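살림이야기 게시판 > 이사와 정리

제목: 그릇이랑 모양 애매한 물건들, 다들 어떻게 싸시나요 (글이 깁니다)

느린달팽이
안녕하세요, 눈팅만 하다가 처음으로 긴 글을 써 봅니다. 저희 집이 10월에 이사를 하게 됐어요. 지금 집에서 18년을 살았더니 찬장을 열 때마다 한숨이 먼저 나옵니다. 포장이사를 부르긴 했는데, 그릇이랑 장식장에 있는 것들은 제 손으로 싸고 싶어서요. 예전에 한 번 맡겼다가 친정어머니가 주신 찻주전자 주둥이가 나간 적이 있거든요. 그분들이 함부로 하신 건 아니고 그냥 운이 없었던 거라고 생각하는데, 그래도 새집에서 상자를 열었을 때 그 기분은 아직도 생생해요.

일단 Andberg 상자를 주문해 뒀습니다. 제일 큰 게 97리터짜리인데 막상 펼쳐 보니 제가 들어가 앉아도 되겠더라고요(진짜로 고양이가 먼저 들어가 앉았어요). 세어 보니 상자는 작은 것까지 다 해서 60개쯤 될 것 같아요. 많은 건지 적은 건지도 모르겠네요.

제가 여쭤보고 싶은 건 이렇습니다. 접시는 눕혀서 쌓는지 세워서 꽂는지, 신문지를 써도 되는지, 그리고 둥글거나 손잡이가 튀어나온 물건은 도대체 어떻게 감싸야 하는지요. 특히 마지막 게 제일 막막해요. 네모난 건 어떻게든 되는데 둥근 건 종이를 감으면 자꾸 풀리고, 손잡이 쪽은 종이를 뚫고 나오고, 한참 씨름하다가 어제는 그냥 이불에 둘둘 말아 놓고 잤어요.

경험 많으신 분들 한 말씀씩 부탁드려요. 차 한 잔 타 놓고 기다리겠습니다.

귤껍질차
아이고, 18년이면 짐이 아니라 역사네요. 저도 작년에 옮겼는데 그때 생각이 나서 댓글이 길어질 것 같아요. 미리 양해 부탁드려요.

접시는 무조건 세우세요! 한 장씩 종이로 싸서 책 꽂듯이 세워 넣고, 상자 바닥이랑 옆면에 종이를 구겨서 두툼하게 깔아 주시면 됩니다. 저는 시어머니한테 배웠는데, 그분은 평생 이사를 얼마나 다니셨는지 접시 싸는 손놀림이 무슨 만두 빚는 것 같으셨어요. 옆에서 구경하다가 저도 한 장, 또 한 장 하다 보니 어느새 찬장이 비었더라고요.

신문지는 저는 말리고 싶어요. 잉크가 묻어서 새집 가서 전부 다시 씻었거든요. 이사한 날 저녁에 설거지하고 있으면 눈물이 핑 돕니다. 그냥 무지 종이 사세요. 저는 Shen 포장지 썼는데 얇아서 여러 겹 접기도 좋고, 나중에 아이가 그림 그리는 데 다 썼어요.

그리고 97리터에 그릇은 절대 넣지 마세요. 그건 이불이나 인형 넣는 상자예요. 그릇을 채우면 바닥이 빠지든지 허리가 나가든지 둘 중 하나입니다.

창가자리
윗분 글 잘 읽었는데 저는 신문지파라서 조심스럽게 반대 의견 하나 놓고 갈게요 ㅎㅎ

신문지가 왜 좋으냐면 일단 공짜고, 구겼을 때 힘이 있어요. 매끈한 포장지는 구겨도 금방 납작해지는데 신문지는 버텨 줍니다. 어차피 이사하고 나면 먼지 때문에라도 그릇은 한 번 헹구게 되잖아요. 그 김에 잉크도 같이 씻기는 거고요. 저희 부모님도 그러셨고 저도 그랬는데 여태 아무 탈 없었습니다.

다만 흰 도자기에 유약 안 발린 굽 부분 있죠. 거기는 잉크가 배면 잘 안 빠지는 수가 있으니 그것만 키친타월로 한 번 감고 그 위에 신문지를 쓰시면 돼요.

접시 세우는 건 저도 찬성이에요. 그런데 밥그릇 국그릇은 엎어서 포개는 게 낫다고 봅니다. 사이사이에 종이 끼우고요.

귤껍질차
창가자리님, 굽에 밴 잉크가 바로 제가 당한 그거예요 ㅠㅠ 그래도 구겼을 때 힘이 있다는 말씀은 인정합니다. 그럼 그릇에 닿는 안쪽은 무지 종이, 바깥 빈틈은 신문지. 이렇게 화해하면 어떨까요?

창가자리
좋습니다, 화해했습니다. 느린달팽이님 댓글창에서 저희끼리 이러고 있네요.

느린달팽이
아니에요, 두 분 덕분에 벌써 두 가지가 풀렸어요. 너무 감사해요. 97리터에는 이불 넣겠습니다. 실은 어제 냄비를 넣기 시작했는데 조용히 다시 꺼냈어요... 고양이는 계속 그 안에 있고요.

굽에 잉크 배는 건 상상도 못 했네요. 장식장에 Tredisham 찻잔 세트가 있는데 그게 굽이 거칠거칠하거든요. 미리 여쭤보길 잘했어요.

보리차한주전자
Tredisham 찻잔 반가워요! 저도 그거 있는데 손잡이가 가늘어서 늘 조마조마하지요. 찻잔은 손잡이부터 싸셔야 해요. 종이를 길게 접어서 손잡이 고리 안으로 한 번 통과시켜 돌돌 감고, 그다음에 몸통을 싸는 거예요. 그러면 손잡이만 툭 튀어나와서 힘을 받는 일이 없어요.

그리고 잔 안에도 종이를 살짝 넣어 주세요. 꽉꽉 말고 살짝이요. 꽉 채우면 오히려 안에서 밀어내는 힘이 생겨서 얇은 잔은 금이 갈 수 있답니다. 제가 젊었을 때 욕심내서 꾹꾹 눌러 넣다가 하나 해 먹었어요. 지금은 그 잔이 연필꽂이로 잘 살고 있습니다.

이사라는 게 참, 물건 하나하나를 다시 만져 보는 일이더라고요. 싸다 말고 옛날 생각에 빠져서 해 질 녘까지 마루에 앉아 있던 날도 있었어요. 느린달팽이님도 너무 서두르지 마시고, 하루에 찬장 한 칸씩만 하셔요.

모서리테이프
저는 생각이 좀 다른데요. 하루 한 칸은 너무 느긋한 것 같아요. 이사 전 주에 꼭 감기 걸리거나 갑자기 손님이 오거나 합니다. 잘 안 쓰는 것부터 빨리빨리 싸 놓고, 상자 옆면에 뭐가 들었는지 크게 쓰세요. 윗면 말고 옆면이요. 쌓아 놓으면 윗면은 안 보여요.

글씨는 되도록 자세히 쓰시고요. 저는 전에 '주방 기타'라고만 쓴 상자가 너무 많아서 국자 하나 찾는 데 이틀 걸렸습니다.

빈틈에 대해서도 한마디. 상자를 닫기 전에 살살 흔들어 보세요. 달그락 소리가 나면 덜 채운 겁니다. 위쪽은 2센티 정도 종이로 덮을 자리를 남겨 두시고요.

보리차한주전자
모서리테이프님 말씀도 옳아요. 저는 워낙 느린 사람이라 석 달 전부터 시작했거든요. 한 달 남짓 남으셨으면 하루 한 칸으로는 모자라겠네요. 호호.

양말서랍
저는 둥근 물건 쪽에 답을 드리고 싶어서 왔어요. 아무도 그 얘기를 자세히 안 해 주신 것 같아서요. 제가 좀 수다스러우니 천천히 읽어 주세요.

몸통이 동그랗고 거기에 짧은 손잡이가 삐죽 나온 것들 있잖아요. 이런 건 한 장으로 한 번에 싸려고 하면 백이면 백 풀립니다. 순서를 나누셔야 해요. 먼저 바닥에 종이를 넓게 깔고, 물건을 한가운데 말고 모서리 가까이에 대각선으로 놓으세요. 손잡이가 모서리 쪽을 보게요. 그 모서리를 접어 손잡이를 덮고, 양옆을 안으로 접은 다음, 김밥 말듯이 몸통 쪽으로 굴리는 거예요. 마지막 자락은 테이프로 종이끼리만 붙이고 물건에는 닿지 않게 하시고요.

손잡이하고 몸통이 만나는 목 부분이 늘 문제예요. 거기가 움푹해서 종이가 뜨거든요. 길게 접은 종이띠를 목에 목도리처럼 한두 번 둘러서 높이를 비슷하게 맞춰 놓고 시작하면 훨씬 얌전하게 말려요. 저는 못 신게 된 수면양말을 씁니다. 닉네임이 괜히 양말서랍이 아니에요.

그리고 들 때요! 손잡이만 잡고 들지 마시고 몸통을 꼭 같이 받쳐 주세요. 한쪽은 손잡이, 한쪽은 몸통 아래쪽. 싸기 전에도 그렇고, 싸고 나서 상자에 넣을 때도 마찬가지예요.

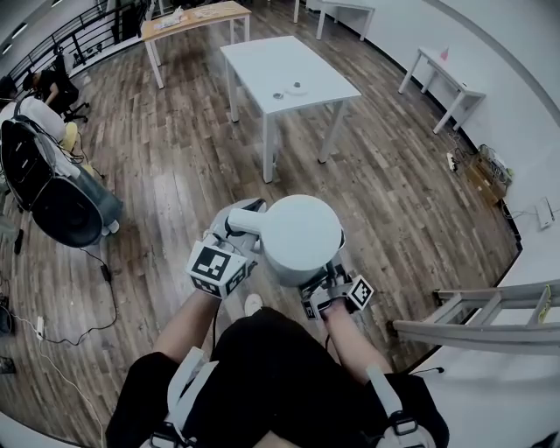

둥근 몸통에 짧은 손잡이가 달린 하얀 물건, 손잡이 쪽과 몸통 쪽을 양쪽에서 잡은 모습

상자에 넣을 때는 손잡이가 위로 가느냐 옆으로 가느냐로 말이 많은데, 저는 옆으로 눕히는 편이에요. 둥근 쪽 밑에 종이를 도넛처럼 똬리 틀어 깔아 주면 굴러다니지 않아요. 옛날에 머리에 물동이 일 때 쓰던 그 똬리 생각하시면 됩니다.

창가자리
똬리 아이디어 너무 좋은데요? 저는 수건으로 해도 되겠다 싶어요. 어차피 수건도 옮겨야 하니까 짐도 줄고요. 다만 저라면 손잡이를 위로 세울 것 같아요. 눕히면 위에 얹은 물건 무게가 손잡이에 실릴까 봐 불안해서요.

양말서랍
그 걱정도 맞아요. 그래서 저는 둥근 것들 위에는 아무것도 안 얹고 맨 위층에만 넣어요. 세우는 분들은 상자가 깊어야 하고, 눕히는 분들은 상자가 넓어야 하고, 결국 가진 상자 따라가는 것 같기도 해요. 수건 똬리는 제가 배워 갑니다!

모서리테이프
맨 위층에 넣을 거면 상자에 '위에 쌓지 말 것' 꼭 써 두세요. 써 놔도 쌓는 분이 계시긴 한데 안 쓴 것보다는 낫습니다. 저는 그런 상자 몇 개는 차에 따로 실어서 직접 옮겼어요. 뒷좌석에 안전벨트까지 매 주고요.

귤껍질차
뒷좌석 안전벨트 저도 했어요 ㅋㅋ 저는 화분이었지만요. 참, 에어캡 쓰시는 분은 안 계신가요? Jimine 에어캡이 동네 마트에 싸게 나왔길래 한 롤 사 뒀는데, 올록볼록한 면이 안으로 가야 하는지 밖으로 가야 하는지 아직도 모르겠어요.

보리차한주전자
저는 올록볼록한 쪽을 안으로 해요. 그런데 저희 언니는 밖으로 해야 한다고 명절 때마다 우긴답니다. 둘 다 깨뜨린 적은 없으니 그냥 각자 하던 대로 하고 있어요. 찻잔처럼 그림 있는 그릇은 에어캡 전에 종이를 한 장 먼저 둘러 주시고요. 오래 두면 자국이 남는다는 얘기를 들어서 저는 꼭 그렇게 합니다.

느린달팽이
우와, 저녁 차리고 왔더니 글이 이렇게나... 한 줄 한 줄 다 읽었어요. 남편한테도 소리 내서 읽어 줬고요.

양말서랍님 말씀대로 방금 하나 해 봤어요. 대각선으로 놓고 목도리 두르고 굴렸더니 세상에, 안 풀려요! 이불에 말아 놨던 것들을 다시 다 꺼내야겠어요. 똬리는 수건으로 하고, 눕힐지 세울지는 상자를 보고 정할게요. 마음은 눕히는 쪽인데 남편은 세우자고 해서 저희 집에서도 의견이 갈렸습니다.

신문지는 옆집에서 한 아름 얻어 왔고, 안쪽에 쓸 무지 종이는 내일 사러 가요. 찻잔 세트는 맨 마지막에 싸려고요. 이사 전날까지는 거기에 차를 마시고 싶어서요.

고양이는 결국 그 큰 상자를 안 비켜 주네요. 이불은 다른 상자에 넣기로 했어요.

모서리테이프
그 상자에도 옆면에 써 두세요. '고양이'라고요. 그리고 테이프는 지금 있는 것보다 두 롤 더 사 두시고요, 꼭 밤 열한 시에 떨어집니다.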